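Datasets > Community Surveys > Bemham Shared Workplace Sound Survey

# Bemham Shared Workplace Sound Survey: Data Card

## Summary

The Bemham Shared Workplace Sound Survey records how people who work in shared buildings judge the noise around them. It holds written answers from occupants, together with sound level readings taken in the same rooms. The survey was carried out by the Cherkaoui Institute and prepared for release by its records office.

Version: 7
Released: 2022-09-03
Contact: Yuzuki Hosoda, records office

## Contents

The release consists of three tables in plain text, separated by commas.

- `rooms.csv` gives one row for each of the 33 rooms surveyed, with floor area, ceiling height, wall covering and main use.
- `answers.csv` gives one row for each completed form.
- `levels.csv` gives the sound level readings, stated in decibels.

The column `room_id` is common to all three tables. Blank cells mean that no answer was given. A zero is always a true value.

## Collection

Fieldwork took place in August. Each room was measured during working hours, with doors and windows left as the occupants normally keep them. Meters were placed at seated head height and at least one metre from any wall. Occupants were asked to carry on with their usual work and to complete the form before leaving the building.

The form contains 12 questions. Nine ask for a mark on a five-point scale, and the remainder allow a free reply. The wording was drafted by Ildikó Bíró and reviewed by Hideaki Sakamoto. Both the English and Hungarian versions are included in the folder `forms`.

## Types of room

Rooms are grouped under four headings: office, workshop, teaching room and meeting room. Where a room served more than one purpose, the heading was chosen by the building manager. Kitchens, corridors and stairwells were left out.

Two views from a workshop:

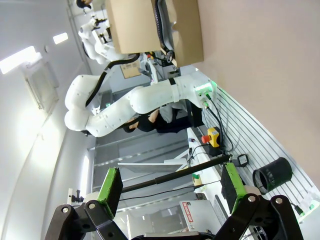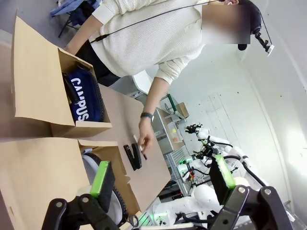
Readings from workshops vary more than those from offices, and an average taken over a whole day can hide short periods of loud work. Users comparing the two groups should therefore consult the column `peak_level` as well as `mean_level`.

## Known limits

One meter, listed as Kundix B, was found to read low and was withdrawn. The 73 readings taken with it remain in `levels.csv` and carry the mark `Q` in the final column. They should be left out of any comparison between buildings.

Free replies have been shortened where they named a colleague or an employer. The Zostness building joined the survey after the other sites and has no readings for early mornings.

## Terms of use

The tables may be copied and adapted for any purpose, provided that the survey is named as the source. Corrections should be sent to the records office with the room number and the version of the file. Requests for the full fieldwork notes are handled by Tetsuya Matsuda.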